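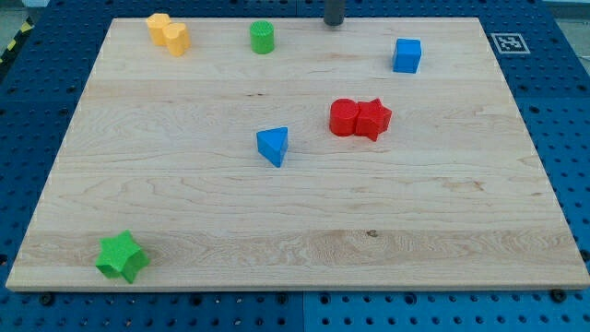 Lindalva Bragança wrote in her comments on the previous report that the sorting task looked too simple to justify a full term, and that she would like to see evidence of what the students were learning from it before the second payment was released. The present report is arranged with that comment in mind.

Grarkalari student robotics project, Gunden College
Progress report to the Coman education fund
2025-05-27

1. Position against plan

The project has nine students, all in their first year of the engineering course. They work in two teams which share one robot arm on alternate sessions. The plan agreed with the fund had three stages: calibrating the arm and camera, picking single blocks, and sorting a mixed set of blocks by shape or by colour. The first stage is complete. The second is complete for most shapes. The third began in May, later than planned, and is the main subject of this report.

The delay came from calibration. The students first measured the position of the board by hand and typed it into the control program, and the figures were wrong each time the board was knocked. They now use a printed square marker fixed to the pegboard table as a reference point, and a short routine checks it at the start of every session. The routine was written by the students without help from staff.

2. The task

The working surface is a wooden board placed on the pegboard. The parts are plastic shape-sorter blocks in yellow, green, blue and red, among them cylinders, stars, a cube and a triangular prism. Shape and colour do not go together: there is a green star and a red star, a green cylinder and a red one. A program that sorts by colour alone will therefore fail the shape task, which was the reason for choosing this set over the plain cubes in the original proposal.

Blocks are laid out by the team that is not running the arm. The rules allow blocks to touch, to lie on their sides and to sit close to the edge of the board. Both teams have become good at producing layouts that the other team's program handles badly.

3. Results so far

The log now holds 3,284 pick attempts, recorded in over 41 hours of arm time. Each entry gives the shape, the colour, the starting pose, the chosen grip and the outcome as judged by a student at the table.

The cube and upright cylinders are picked reliably by both teams. A cylinder on its side is picked reliably when the gripper closes across the curved side, and poorly when the program mistakes it for a box. Stars remain the weakest shape. The gripper tends to close on two points and the block turns as it is lifted. Team A now looks for a pair of faces closer to parallel. Team B lowers the gripper further and accepts a slower cycle. No decision has been made between the two methods, and we would prefer to leave it to the students.

Touching blocks are the other open problem. Where two blocks of the same colour are in contact, the vision program often reports them as a single object. Yellow is the worst case, as the rounded yellow blocks have similar outlines and the boundary between them is faint in the camera image. Team B has written a push move that separates a pair before picking. It works in the middle of the board but has sent blocks over the edge when used near the front, and it is switched off there for now.

4. What the students are learning

In reply to the comment quoted at the start: the assessed work shows progress in reading a log, in changing one thing at a time, and in writing down a failed result. Early notebooks record mainly the runs that went well. The recent ones give failures by shape and pose, and several students have drawn up their own tables without being asked. Copies are attached as Annex B.

Programming skill is less even. Some students still rely on a partner for the vision code. Inger Arnardóttir will run extra sessions on this before the end of term.

5. Spending

Spending is within budget. The line for spare gripper pads is nearly used up, and we ask for permission to move the unspent travel money into it. The Warport schools contest is now within walking distance of the college - the travel line was drawn up for the old venue.

6. Next steps

Both teams will enter the Warport contest with the mixed sorting task. Before then they need a safe version of the push move, a fixed choice of grip for stars, and a full run in front of someone who has not seen the program before. The log will be sent to the fund with the final report.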